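Paper Bags and How We Pack Them: Report of the Ellum Group
Packaging course, spring term, March
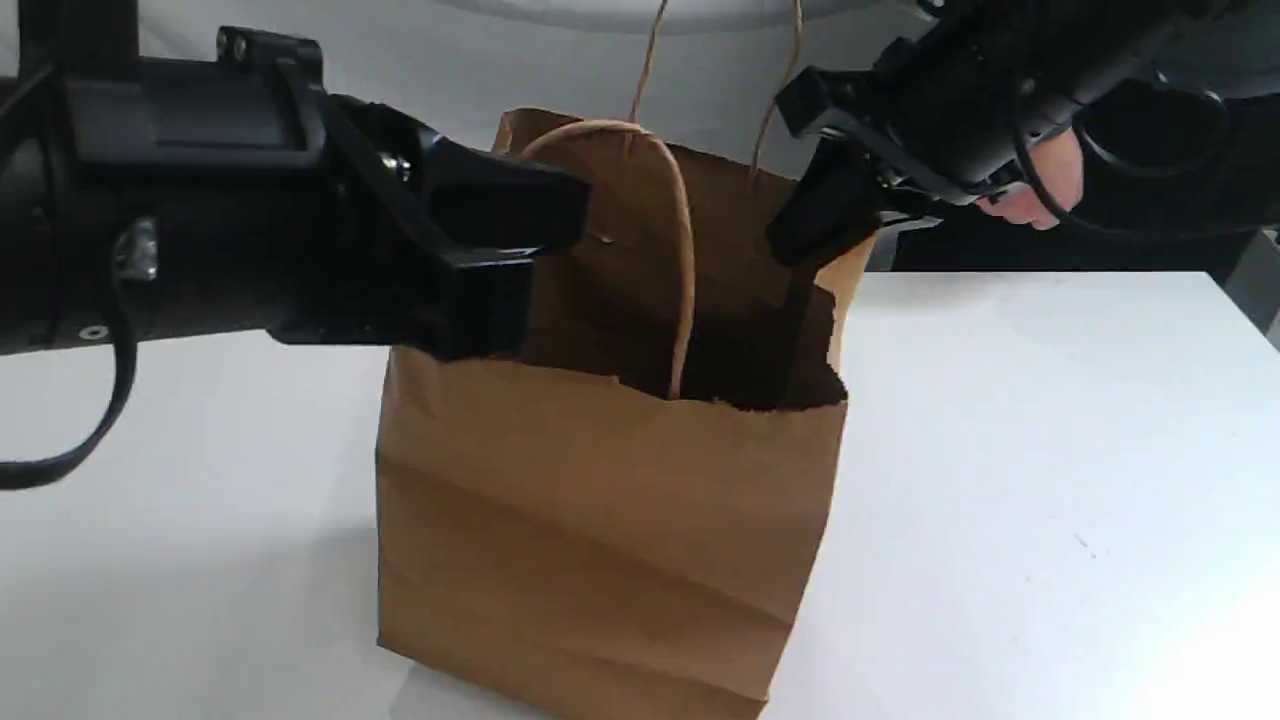
Kettler wrote in the margin of our first draft that the handle is not the weak point of a bag, the bottom is, and that we should begin there. We changed the order of the report after this remark.

1. Bottom
For the tests we used plain kraft bags with twisted paper handles, bought in a pack of 25 from the Drullirard shop. A bag of this type arrives flat. When it is opened, the old fold lines stay in the front panel, and the bottom does not always lie level on the table. We pressed the bottom from inside by hand before each packing. In 2 bags the glue at the bottom was open on one side, and these we did not use.

2. Opening
The rim is soft and crumples easily if it is pulled from two sides. For packing, the mouth must stay wide, so that a box can go down without touching the paper. We also folded the rim outward on a few bags. It held the shape better, but the handles were then in the way.

3. Packing order
We packed 10 items in each bag, the heavy ones first. Cans went in the corners, the bread on top. When we put the cans in the middle, the side panels bent inward — this was visible already before lifting.

4. Lifting
Each bag was lifted by both handles together and carried along the corridor, nearly 100 steps. One handle came loose on a bag that was lifted by one side only. The bottoms stayed closed.

5. Still open
Damp paper was not tested. The Ladetti bags with flat handles came too late for this report and will be packed in the same order next month.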